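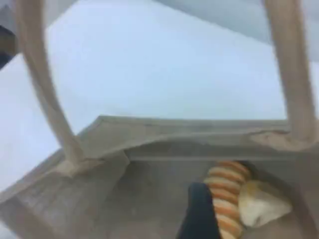
Home | Our Projects | Reports | Contact

Category: Partner reports

Progress report on the reusable bag project, Holanda neighbourhood pantry
Prepared by Kelly Godoy for the Nuvell small grants program
2/8/22

With this report I inform you of the progress in the second period of the grant. The work goes mostly by the plan, with one delay which I explain below.

In the first period we gave the groceries in cardboard boxes. Many of our neighbours come on foot or by bus, and they told us that a box is difficult to carry with a child or with a walking stick. For this reason we changed to bags with two long handles, which can go over the shoulder. We ordered 300 bags from Vaseck in a plain brownish colour. I had wished for a brighter colour, but this one was cheaper and it does not show the dirt so quickly.

Until now we have given out 200 bags. The families bring them back at the next visit and we fill them again. The material is thin and folds flat, so the whole stock fits on one shelf behind the door, where before the boxes took half of the storage room.

The weak point is the place where the handle joins the bag. When we packed tins and potatoes together, on several bags the join began to lift at one side. We stopped to use these bags for heavy food and I wrote to Vaseck. They agreed to replace 55 bags without cost, and the replacement should arrive in September. This is the delay I mentioned. Meanwhile we pack the heavy things in two bags, a smaller load in each, and the families accepted this well.

We also changed the order of packing. Tins go first, flat on the bottom, then rice and pasta, then vegetables, and bread and eggs on the top. Before, each helper packed in her own way and the bread was often crushed. Now there is a paper with the order on the wall by the packing table, in English and in Spanish.

About the money: we spent $2043 in this period, for the bags, the delivery and the shelf. The receipts are attached. We did not use the amount for printing a logo, and I ask your permission to move it to the purchase of cooler bags for milk and yogurt. The offer from Drukora is attached also.

For the next period we plan to check all returned bags at the handles before they are filled, and to ask the families if the size is good for them. Some older neighbours said that a smaller bag would be enough.

I thank you for your patience and I am available for any question.

Kelly Godoy
Project coordinator

Contact us | Privacy | © 2022 Holanda Neighbourhood Pantry | Back to top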